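Gate Money: Following a Four-Piece Band Through a Short Winter Tour
Final report, Independent Study in Music Business
Ntombi Coetzee
May 2022

1. What I set out to do

My proposal promised "an economic ethnography of regional touring." My advisor crossed out two of those words and asked me to find out where the money goes. So that is the report: where the money went on a run of seven shows played in January by Drustance, a fiddle-and-drums outfit that describes its own sound as "chamber polka" and has not been talked out of it.

I rode in the van for all seven dates. I had a notebook, a spreadsheet and the seat over the wheel well.

2. The band and the deal

Drustance put out one record, Turkeo, and was touring to sell the rest of the pressing. Shows were booked by the bass player from his phone. Five rooms paid a share of the door and two paid a flat fee. The flat-fee rooms were the ones where people talked through the set, but they were also the ones where we ate.

Ticket prices ran from 12 to 15 dollars. The band had wanted 15 everywhere. The owner of the Famer, a former feed store with very good acoustics and one restroom, explained that 15 was what he charged for acts people had heard of.

3. Keeping the books

I logged every expense the night it happened, except on the fourth night, when I logged it the next morning from receipts stuck to a pizza box. Categories were fuel, food, lodging, strings and sticks, and "other." By the end "other" was the largest category, and I had to go back and split it up. Most of it was parking.

The support act, Keane Hollow, shared our fuel cost for three dates and then stopped answering messages. I have entered their unpaid share as a receivable, on the advice of my accounting textbook, which has never met them. 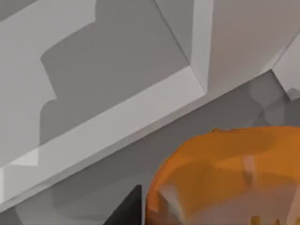

Figure 1. Simulated close-up: orange object and pale ledge.

4. Results

Merchandise kept the tour alive. Shirts sold better than records in every room, including the room where the singer asked the crowd, at some length, to please buy the record. At the Famer we sold 13 shirts and two records, one of them to the drummer's aunt.

Door money covered fuel and lodging with a little left over. Food came out of shirts. The players' own pay came out of whatever was still in the envelope on the last night, and it was divided four ways on the hood of the van. I was offered a share, which I declined for reasons of research ethics. I did accept a shirt.

5. Limits of the study

One band, one winter, one van. Two of the shows fell on nights with ice warnings, and I can't separate the effect of the weather from the effect of the chamber polka. I also worked the merch table at four shows, so I was a participant, and at one of them a bad one, having left the cash box in the motel.

6. Next steps

The band plans to raise the shirt price and book the flat-fee rooms again. I would like to compare these numbers with a summer run, when there are festivals and the van heater matters less. The full spreadsheet is in the appendix, with "other" broken out by night.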